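Hi Neelam,

Sorry this is landing in your inbox on a Thursday afternoon, I know you like these before lunch. It's the second report on the Hesutton orchard survey, and it's longer than the first one because we finally have things to report!

**Where we are with the trees**

We've now tagged and logged 592 trees across the old parish orchards, which puts us ahead of the plan I sent you in the winter. Most of the credit goes to Bhavana, who worked out that if you start at the top of the slope and come down in rows you don't end up tagging the same tree twice (I had been wandering, and yes, I had tagged the same tree twice). The tags are the aluminum ones with copper wire. They cost a bit more than the plastic, but the plastic ones we tried at the north end had already gone brittle.

Ketilsson's field was the big surprise. On the old estate map it's marked as pears, all of it, and I'd budgeted one day there. It's mostly apples, very old ones, and several are hollow and still cropping like mad. We spent four days in the end. I'd like to go back in blossom time, if the grant can stretch to the mileage.

**Names, names, names**

We have 19 varieties we're confident about and a long tail of "hmm." Brynhildur has been going through the hmm pile with the reference books and she's very strict. If the eye basin isn't right, it goes back in the pile, and I've learned not to argue. The leaf samples for DNA went off in one batch in June, and the lab says results in the fall. So please don't read too much into the provisional list I've attached, especially the one down as Flongate Seedling. Two of the older growers swear that's what it is, and they both learned it from the same uncle.

**Grafting**

This part has gone less well. We did the whip-and-tongue grafts in March as planned, and then we had that run of warm days followed by a hard frost, and a good half of the scions on the exposed bench didn't take. The ones against the wall are fine. Wiroj thinks we should bud the replacements in August and not wait a whole year, and I agree with him, so I'd like to move the money from the second rootstock order over to budding knives, tape and his extra days. It comes out even. Can you let me know if that needs a form?

**Open days and schools**

We ran two tasting afternoons in the village hall and both were packed. People brought fruit in carrier bags from their own backyards and stood in line to have it named, which slowed everything down and was also the best bit. Selorm did the school visits, 9 classes so far, and has the kids cutting apples across the middle to look for the star. He'd like a proper set of hand lenses. I've put them on the wish list at the back. 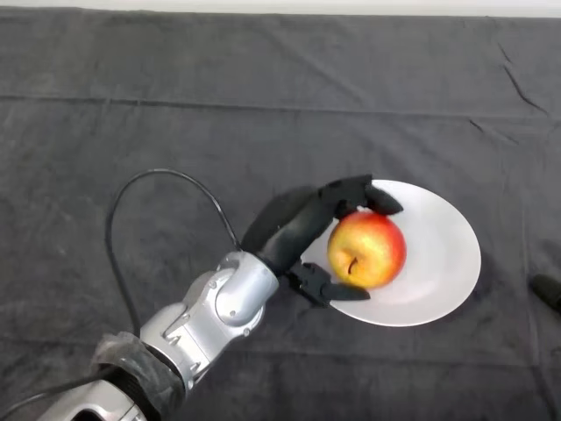
The variety leaflet is at the proofing stage. Trutia quoted us for a short run on heavier paper, and I think it's worth it, as these will be folded up in coat pockets and taken out in the rain. I need your logo in the version with the white background. The one I've got turns into a gray smudge when it's printed small.

**Money, quickly**

We've spent almost all of the travel line and hardly touched equipment. The ladder I said we'd need, we borrowed. Full sheet attached, with receipts scanned in date order this time (you asked, I listened).

**Next up**

- Budding in August, if you're happy with the switch
- Chase the lab for the DNA results
- Finish the last two orchards on the river side, where the owner would like us to come after the hay is in
- Leaflet to print once I have the logo

Call me if the travel numbers look odd. I'm out in the field most mornings but I pick up after three.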